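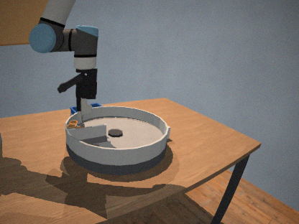 **Category: Books for curious kids**

Sunday, January 17, 2021

My daughter got a book for her birthday from our neighbor Rafsan Paul, and for two weeks we have not had a quiet evening. It is called The Grudari Book of Weather at Home, and it has 117 pages with 27 experiments. I want to write down some notes before I forget which ones we tried.

The first one was a cloud in a jar. You need warm water, a lid with ice on it and a little hairspray. Our cloud was thin, but she saw it, and she shouted so loud that the dog went under the sofa. The book says to use a jar of 200 ml. I think a bigger one is better, because small hands cannot hold the small lid well when it is full of ice.

After that we made the rain gauge from a plastic bottle. This was easy and she did almost everything alone – I only cut the bottle. It stands now behind the house in Hondlow, and each morning she goes out in her boots to read it. On Thursday it showed 13 mm and she wrote the number on the kitchen calendar with a red pen.

The barometer with a balloon gave us trouble. The balloon must be very tight over the glass, and the drawing in the book shows the straw on the wrong side, or maybe I did not understand it. I read the page three times. In the end I asked my brother and he glued it in a different way, and now the straw moves a little.

What I like is that the author, Karunaratne, explains the words slowly. "Pressure" gets a whole page, with a story about a suitcase. I also learned something there, I must say. What I like less is the list of materials, which is only at the end of each chapter, so two times we started and had no vinegar.

The book says it is for children from eight years. Mine is seven and we manage, but she needs help with the reading. The wind chapter we keep for May, when it is warmer outside and I can find the good string again.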